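Tool Library at Firville -- Frequently Asked Questions

Joining

Who can join?

Anyone 18 or older who lives, works or goes to school in Firville or Stastau. You need a photo ID and something that shows your address, such as a utility bill or a lease. If you work in town but live elsewhere, a pay stub or a letter from your employer will do.

How much does it cost?

A year's membership is $20. You pay when you sign up and again on the same date each year. There is no charge per tool, apart from the few large items listed under Fees and Deposits.

Can my whole household use one membership?

Yes, as long as each adult who plans to pick up tools has signed the borrower agreement. The person who signed for the tool is the person responsible for it. Roommates who don't share expenses should each get their own membership.

Can a business or contractor join?

No. The collection is for home, garden and hobby use. If you are paid for the job, please rent from a rental yard. We do lend to churches, block clubs and school groups for their own projects. Ask at the desk for the group form.

Do I have to know how to use a tool before I borrow it?

For hand tools, no. For anything with a motor and a blade, the staff member at the desk will ask what you plan to do with it and whether you have used one before. Chainsaws, the table saw and the floor sander require a short safety check the first time. It takes 20 minutes and you only do it once per tool.

Borrowing

How many tools can I have out at once?

Seven. A set counts as one tool. A drill with its charger and two batteries is one item, and so is a box of sockets.

How long can I keep them?

One week. You can renew twice by phone or online if no one else has a hold on the item. Ladders, canning equipment and the pressure washer can be renewed once only between May and October.

Can I reserve something ahead of time?

Yes, up to one month ahead. Log in to the catalog, find the tool and choose a pickup date. We hold reserved tools until closing time on that date and then they go back on the shelf.

The catalog says "in" but the tool wasn't there. Why?

The catalog updates when a tool is checked in, and it may still be on the repair bench or waiting to be cleaned. Call before you make a special trip, particularly for the tiller and the log splitter.

Do you deliver?

No. You need to pick up and return tools yourself, or send someone else on your account. Measure your car before you come for the extension ladder. The 20-foot ladder does not fit inside any passenger car and you will need a roof rack and your own straps.

Do tools come with blades, bits and sandpaper?

Saws come with one general-purpose blade. Drills come without bits, but there are bit sets you can borrow separately. We don't supply sandpaper, staples, nails, string trimmer line, glue or gas. We sell sanding belts and discs at the desk at cost.

Fees and Deposits

What happens if I bring something back late?

The late fee is $1 per tool per day. After two weeks your account is locked and we start calling. After 30 days we treat the tool as lost and bill you for it.

Which items cost extra?

The floor sander, the log splitter and the concrete mixer. Each has a maintenance fee of $15 per loan. The log splitter also has a deposit of $195, by card or check, which is returned when the machine comes back clean and running.

What if I break something?

Tell us. Tools wear out and we expect that. You won't be charged for a worn belt, a dull blade or a switch that finally quit. You will be charged if the tool was left in the rain, run without oil, dropped off a roof or used for something it wasn't built for. The most a member can be charged for a single item is $500, even for the largest machines.

Please don't try to repair it yourself. We would much sooner get it back in pieces than glued.

Can I pay in cash?

Yes, for everything except the log splitter deposit.

I can't afford the membership. Is there another way?

Yes. Two shifts at the sorting table cover a year. Shifts are three hours long, and you can do them before or after you sign up. You can also ask for a waived fee, and you don't have to give us a reason.

Returns and Cleaning

Where do I return tools?

At the back counter, during open hours. Please don't leave anything outside the door. We have lost two hedge trimmers that way.

How clean is clean?

Brush off dirt and grass, wipe down handles and empty any dust bags. Carpet cleaners need both tanks rinsed. Tile saws need the water tray drained and the grit scrubbed out before it sets. If we have to do the cleaning, there is a $10 charge.

Should I empty the gas tank?

Yes, on everything except the log splitter. Run the engine until it stops and let it cool before you load it in your car. We can't take leftover fuel. The county drop-off site in Swanson takes old gas from residents.

Can I return a tool for a friend?

Yes. We check it in under the number on the tag, so it doesn't matter who carries it through the door. Your friend can call later to confirm that it has cleared the account.

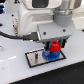
By Teodor Dudek, with Hubert Lis
Filed under: Help, Members

Donating Tools

What do you take?

Working hand tools, corded and cordless power tools, garden tools, ladders without cracks or bent rungs, clamps, canners and sewing machines. Manuals are welcome even if you no longer have the tool.

What don't you take?

Gas chainsaws older than ten years, radial arm saws, anything with a missing guard, opened paint or chemicals, car parts, and cordless tools that have no charger. We also can't use wooden ladders. We have more hand saws than we can hang, so please hold off on those until further notice.

Will you pick up a donation?

Only for large machines or a whole workshop, and only within Firville. Email us a list and a few photos. Mieczysław Szewczyk sets the pickup schedule and will call you back with a time. Expect to wait two or three weeks in spring.

Do I get a receipt?

Yes, if you ask for one when you drop off. It lists the items but not what they are worth. You will have to put a value on them yourself for tax purposes.

What happens to tools you can't use?

Some go to the annual tool sale in February. What doesn't sell goes for scrap, and the scrap money buys saw blades. If you want your item back should we not use it, say so when you leave it and write your phone number on the tag.

Can I donate money for a certain tool?

Yes. There is a wish list at the desk. At the moment it has a second pressure washer, a brad nailer, a wet/dry vacuum and a replacement for the post hole digger. If people give more than the tool costs, the balance goes toward parts.

Repairs and Help

Will you fix a tool that belongs to me?

We don't take in personal tools for repair, but you can bring one to the evening bench, which starts at 6:30 p.m. and ends at nine. You do the work and someone helps. Check the calendar page for dates, as the bench does not run in August. Small engines are by sign-up only, one per person.

Do you sharpen things?

Mower blades, shovels, hoes, pruners, chisels and kitchen knives, $3 each. Drop them off wrapped in newspaper or cardboard with your name on the outside. They are ready the following week. We don't do serrated knives, scissors with a bent tip or circular saw blades. For saw blades, Statlow Saw & Mower does good work and will tell you if a blade isn't worth the money.

Can somebody tell me which tool I need?

Yes, and it helps a great deal to bring a picture or measurements of the job. For plumbing questions, ask for Tadeusz Żak. For anything to do with plaster or old windows, ask for Roman Kozłowski. They are not at the desk every shift, so leave a note and they will get back to you.

Staff can't come to your home, and we can't tell you whether your job needs a permit. The town building office answers permit questions over the phone.

Do you run classes?

A few each season. Past ones have covered basic drywall repair, hanging a door, chain saw care and rewiring a lamp. Members pay nothing unless there are materials. Non-members pay $10, which is taken off the cost of joining if you sign up the same night.

Accounts

I forgot my catalog password.

Use the reset link on the login page. If you never gave us an email address, you don't have an online account yet and the desk can set one up.

I'm moving away. Can I get part of my fee back?

We don't refund part of a year. You can pass the remaining months to another person in your household or to whoever moves into your place, if they sign the agreement.

Do you share my information?

No. We keep your name, address, phone number and loan history. Loan history is erased a year after the tool comes back, except for unpaid charges.

My question isn't answered on this page.

Call the desk during open hours or use the contact form. Messages are read each open day -- replies can take longer in April and May, when everyone wants the tiller.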